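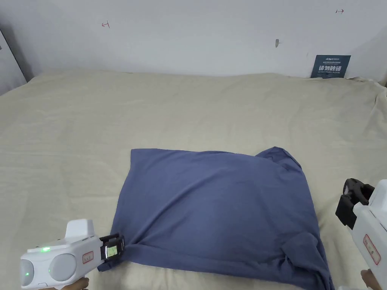 *A corner of the cloth held in the left-hand gripper.*

# Flisari releases Zernudus 2, with a new way to plan two-handed work on cloth

**Jun 15, 2023** – Flisari today released Zernudus 2, the second major version of its software for turning hand-guided demonstrations into robot motion. The new version handles something our users have been asking for since the first beta: soft things that change shape while you hold them. Shirts, towels, pillowcases, the lot!

Zernudus takes recordings made with a pair of handheld grippers and works out what each hand was doing, where it was, and when the fingers opened and closed. A planner then uses that material to build motions for a two-armed robot. Version 1 did this well for boxes, cups and other rigid objects. Cloth was another matter. A T-shirt has no fixed outline, and one corner can slip under another in the time it takes to reach for it.

## Planning by edge and corner

The biggest change is in the planner, which we call Mäkelä. The old planner kept one position and one angle for each object, and for a shirt those two values say very little. Mäkelä keeps a loose map of edges, corners and hems, and updates it as the cloth moves. When part of the garment is hidden, the map marks that part as unsure and the planner prefers a grasp somewhere it has better information.

It also treats the two hands as partners. If the left gripper is holding a hem, the right one gets only those paths that keep the cloth from being dragged out of that grip. In the first version the arms were planned one after the other, and users had to add the waiting points themselves. Plenty of you wrote to us about those waiting points. They are gone.

Tension is now part of the plan as well. Mäkelä estimates how far apart two grasp points can go before the fabric between them pulls tight, then slows the arms as they get close to that distance. The limit can be set for a whole task or for a single step, so a stretchy jersey and a stiff pillowcase don't have to share the same setting.
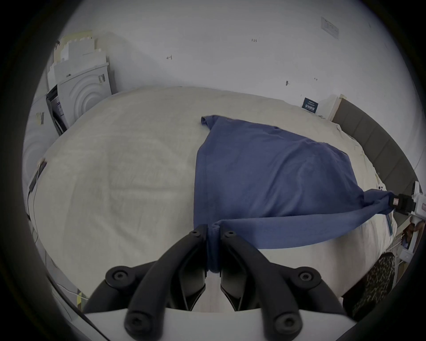
One beta tester wrote that the tension setting was the first thing their team turned on and the last thing they would give up, and asked for a way to save it for each type of garment. We liked the idea enough to hold the release for it. Garment presets are in version 2, under the task menu, and they can be exported and shared between machines.

## A better look at the recordings

Wide-angle cameras close to the fingers are great for seeing a grasp and not so great for measuring one, as straight lines bend toward the border of the view. Zernudus 2 has a new calibration tool that corrects for this on each camera separately. It runs from a short clip, and it tells you in plain words when the clip isn't good enough – too dark, too blurred, too little movement.

The timeline has been rebuilt too. Views from both grippers and from a head camera now sit on one shared clock. Scrub through any of them and the others follow. Gripper opening is drawn as a line under each view, so a missed pinch can be spotted without playing the whole clip.
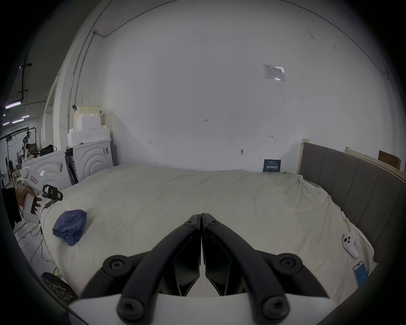
Search is the other part of the timeline work, and it may be the feature we use most ourselves. Ask for every moment when both grippers were closed, or every moment when one let go while the other held on, and Zernudus lists them in order. Each result can be trimmed, tagged or thrown out on the spot. Edits never touch the source files, and every change can be undone, even after the project has been closed and opened again.

Our own test set for this release holds 1,000 recordings of people handling shirts on a bed. After review, 855 of them went into planner testing. The rest were set aside for gaps in tracking or for clocks that had drifted apart. The reasons are stored with each recording, and version 2 writes the same kind of note for your own sets.

## An open format

Zernudus 2 reads and writes Zanano, our open file format for two-handed recordings. Zanano was first published in February as a draft, and the version shipping today is final. It stores video, gripper state, tracking and tags together, and files made with the draft will open without conversion. The full text of the format and a small reader library are free to use.

We are also publishing 300 shirt-handling recordings in Zanano, with tags, for anyone who wants to try the planner or build one of their own.

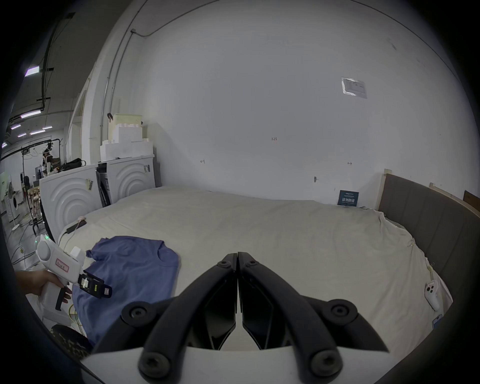
*A blue T-shirt on the bed, with a handheld gripper above it.*

## Availability

Zernudus 2 can be downloaded today by all current license holders at no extra charge. Version 1 projects open in the new release, though tasks with hand-placed waiting points should be planned again to use Mäkelä. Schools and university labs can apply for a free license through the Flisari website.

Work on the next update has already started. It will add thick fabrics to the planner, starting with bath towels, and a left-handed layout for the timeline.

## About Flisari

Flisari makes software for recording, reviewing and planning robot manipulation. Press questions and requests for a demonstration can be sent through the contact page on our website.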